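Open weekend at the Czarnecka print halls, Vusholm

2024-09-17

The shuttle from Vusholm station was late, and the driver dropped everyone at the wrong gate, so my first look at the Czarnecka print halls was of the loading dock. I didn't mind. The brochure had promised "a living quarter for contemporary art," and a loading dock at least doesn't promise anything.

Czarnecka used to print wallpaper and, later, packaging. The presses went in the nineties, the roof stayed up, and last July the whole site reopened as studios, a gallery and a café. The open weekend is meant to show the public what has been going on inside since then. There are 18 studios on the map they hand you at the door. Far fewer had anyone in them on Saturday morning, and several had a sheet of paper taped to the glass saying "back soon." One still said so when I left.

The main gallery

The big show is called "Second Water" and takes up most of the old finishing hall. It's about rivers, according to the wall text, and about memory, labor, borders and listening. That is a lot for a show made mostly of textiles and video. The hall itself is lovely, with north light and a concrete floor that still has the paint lines where the machines stood. I spent longer looking at the lines than I did at some of the work.

The best thing in it is a long indigo cloth hung low enough that you have to walk its whole length to get past. The label says the dye was applied over five months and gives no further explanation, which was a relief. Next to it are two video pieces with the sound turned up so high that each one ruins the other. I asked a guide whether that was intended. She said visitors often asked that. I still don't know.

Elsewhere the labels do too much of the work. A pile of river stones was "an archive of refusal." A bench was also an artwork, so you couldn't sit on it, and there was no other bench. Anyone planning to see the full video program (60 minutes, no break) should be ready to stand or use the floor.

The workshop wing

This was the part I had come for. The flyer said visitors would see how "craft and advanced fabrication meet," and there was a timed tour, free with the ticket. Ours started late and moved fast. We had the screen printing room, the kiln room and the fabrication room, in that order, with the guide talking over her shoulder between them.

The screen printing room was busy and a bit messy, and the people in it were glad to talk about inks for as long as you liked. I could have stayed there. The kiln room was locked, so we looked at it through a window.

In the fabrication room we got a short speech about new tools opening new possibilities for artists. I've heard that speech in a lot of buildings. When somebody asked which works in the gallery had been made there, the answer was that several were "in conversation with the process." I'd like to see a finished piece before I believe in the wing. Maybe next year there will be one.
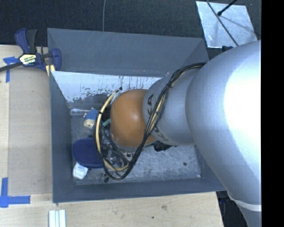
The Levix collection

Upstairs, in what used to be the offices, is a loan of works on paper from the Levix collection. There's no mention of it on the posters and the sign for the stairs is behind a door that was propped open, so most people walked straight past. It's the strongest room on the site. Small etchings, some wallpaper designs from the factory's own pattern books, and a set of charcoal drawings of the press floor made by someone who plainly knew the place. The labels give a title, a year and the type of paper. I went around twice.

I'd complain about the lighting, which bounces off the glass, and about the carpet, which smells. But if the people who run Czarnecka want to persuade Vusholm that this building matters, they have the argument sitting up here already and they've hidden it.

Food, shop, getting around

The café is run by Famik, who also do the one at the theater. Soup was good, coffee was weak, and the line took almost as long as the tour. The shop sells tote bags, the catalog for "Second Water" and a nice reprint of one of the old wallpaper patterns, sold by the sheet. I bought 2 sheets and was given no tube to carry them in, so they came home creased.

The elevator to the upper floor was out of order, with no notice about it on the website. Restrooms are by the dock. Signs are poor everywhere and the map has north pointing down.

The organizers plan to make the open weekend a yearly event. Entry was free for residents and I paid full price. Go early, go upstairs first, and check whether the kiln room is open before you sign up for the tour.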